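The Case for Fewer Microphones

Orchestra recordings have a crowding problem. A standard session for a late Romantic symphony now puts 30 or more microphones on the stage, and the engineer decides afterward which of them the listener will hear. I think this is a mistake, and an expensive one.

The usual defense is control. If the second oboe is weak in the slow movement, a spot microphone lets the editor raise it. True, but the second oboe was placed by the composer at a certain depth in the texture and by the conductor at a certain level in the hall. Raise it by 4 decibels and it moves forward past the violas. The ear notices, even when the listener can't name the fault.

Timing makes it worse. A spot microphone one meter from the timpani hears the stroke well before the main pair does. Engineers correct this with delay, and most do it competently. The delay is right for one instrument. Everything else leaking into that microphone arrives at the wrong moment, and 25 such leaks add up to a haze that is then sold as hall ambience.

I went back in January to two recordings of the same Gernon symphony. The older one, made in the Brullen hall, used a main pair and two outriggers. The strings are a little thin and there is a page turn in the scherzo. The newer one has no page turns. It also has no floor: the basses are loud but come from no place in particular, and the horns are as close as the flutes. Conductors spend rehearsal time fixing such balances, and here that work was done over by someone at a desk.

Cost matters too. A smaller orchestra that plans for 100 editing hours will record one program a year. With four microphones and two concerts to draw from, it could record three.
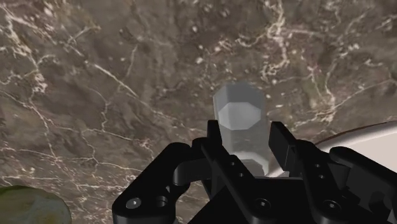
Arnout Meijer wrote in after an earlier version of this piece appeared in Balance that the argument holds only for good halls. In the Van Beek auditorium, he said, a main pair picks up mostly ventilation, and without spots there would be no woodwinds on the recording at all.

I accept the point about ventilation. A bad room does need help, and a concerto soloist may need one microphone in any room - a singer almost always does. But those are exceptions that should be argued for one at a time, before the session, with the conductor present. At the moment the full rig goes up by default, and the main pair is treated as one source among many.

Posted 04/05/2019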